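Come and Join Us: Evening Nurses and Patient Advisors Wanted at Nenport Community Hospital

Posted 11/12/2020

We have been looking after the families of Nenport and Utmont for 66 years now, and this winter we are adding five registered nurses to the evening team on our medical floor. If you like knowing your patients by name — and quite possibly their children and dogs as well — we would love to hear from you.

You will need a current state license and a good pair of shoes. New graduates are welcome, and every new nurse is paired with an experienced colleague until both of them feel ready. We offer health and dental coverage, paid time off, tuition help, and free parking behind the Toledo Street entrance.

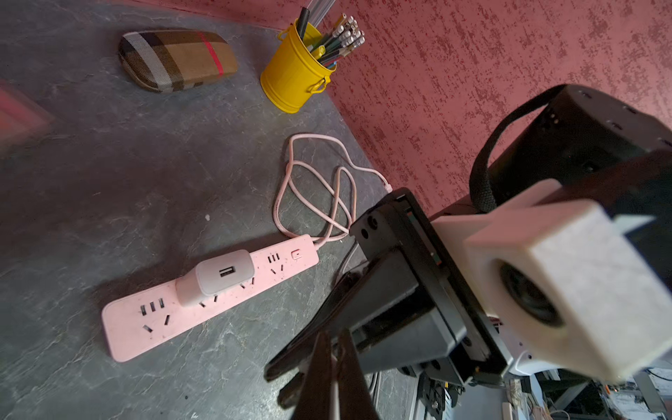
Do I have to be a nurse to take part?

Patients and family members can apply too, for one of five seats on our new advisory panel, which meets one evening a month starting in February.

Panel members read through our discharge papers, try out the Comitz appointment system before it goes live, and tell us plainly where we could do better. Supper is provided, and you will get $100 for each meeting you attend.

To apply for either one, write a short letter telling us a little about yourself and leave it at the front desk, addressed to Rania Younis in Human Resources. Nurses, please add a resume and two references.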